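PRESS RELEASE — for immediate use

Gokico asks customers to send the tissue back round again

Dellstead packing firm starts paper return scheme in August, new felt-look desk bins go out with first orders

DELLSTEAD — Gokico, the small homewares packer and mail order shop on the Dadmont estate, will start taking back used tissue paper from its customers in August. Clean sheets get smoothed, folded and used again. Torn bits and scraps go in a bin and are shredded for box filling. That's the whole scheme, more or less.

It is called Second Sheet. Free to join. Any household or shop that has had a Gokico parcel can take part, and so can anybody who walks in with a bag of tissue, wherever it came from.

The firm sends out wooden boards, trays, small bowls and desk things, nearly all of it wrapped in plain white tissue. A single board takes two sheets, a gift set can take 7. Most of that paper is opened once and thrown away the same morning. During a trial this spring 419 households in Dellstead and the villages sent theirs back, and more than 3,000 sheets were good enough to wrap with again.

"We were buying it by the pallet and then hearing from people that they'd got a drawer full of the stuff and didn't like to bin it," said a spokesperson for Gokico. "So — send it back. We'll have it. Creases are fine. Nobody minds a crease if the bowl turns up in one piece."

How it works

Every order from August will have a return envelope tucked in the box. Flat sheets in the envelope, post it, done. Postage is paid on envelopes from the UK only, sorry, we are looking at Ireland.

Drop-offs can be made at the Gokico counter at Dadmont from 11 in the morning until the shutters come down at 4. Park round the side please, not in front of the tyre place.

What we can take: white tissue, off-white tissue, sheets with a tear shorter than your hand. Crumpled is OK. Small scraps are OK too, just keep them seperate from the sheets.

What we can't: anything printed, waxed or glittery. Anything with tape still stuck to it (peel it off, we'll take the rest). Anything that has been round food or candles.

The folding

Sheets are opened out by hand on an ordinary table and held up by the top edge so the folds drop. Then checked, laid flat, pressed under a board overnight. No iron — tried it, too slow, and one sheet went brown. A practised pair of hands gets through a sheet in a few seconds. Damaged ones go straight to scraps.

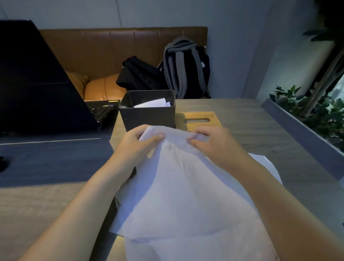 Tissue paper, a desk bin for the scraps and a wooden board with a slotted end. Free for editorial use.

About the bin

Gokico is also bringing out a square open-topped desk bin in dark grey, made for the firm by Galli, and it goes on sale the same week as the scheme. The idea came from the packing table, where scraps kept ending up on the floor. Textured finish, sits on a table or a desk next to the laptop, big enough for a good few days of paper. The first 11 orders placed at the Dadmont counter will get one free. After that they are full price, see the website for what full price is as it's being finalised this week.

The bin comes wrapped in tissue. Yes, you can send it back.

Schools and clubs

Scraps that are too small for box filling are being offered to schools, playgroups and craft clubs in the Dellstead area. White only, comes in paper sacks, collection from Dadmont. Ask at the counter or email and say how many sacks you can realy use, we've been caught out before with people taking a vanload and bringing half of it back.

Other shops

Galli will put the return envelopes in its own parcels from the autumn. Two more shops on the estate are thinking about it. Any business nearby that packs in white tissue and wants to join in should get in touch, there is room for it on the shelves at the moment.

Notes for editors

Gokico packs and sells wooden boards, trays and small things for the home from its unit on the Dadmont estate, Dellstead.

Trial figures are for Dellstead and surrounding villages only.

Visits to the packing table by arrangement, mornings are best. Higher resolution picture on request from the Gokico press desk.

ENDS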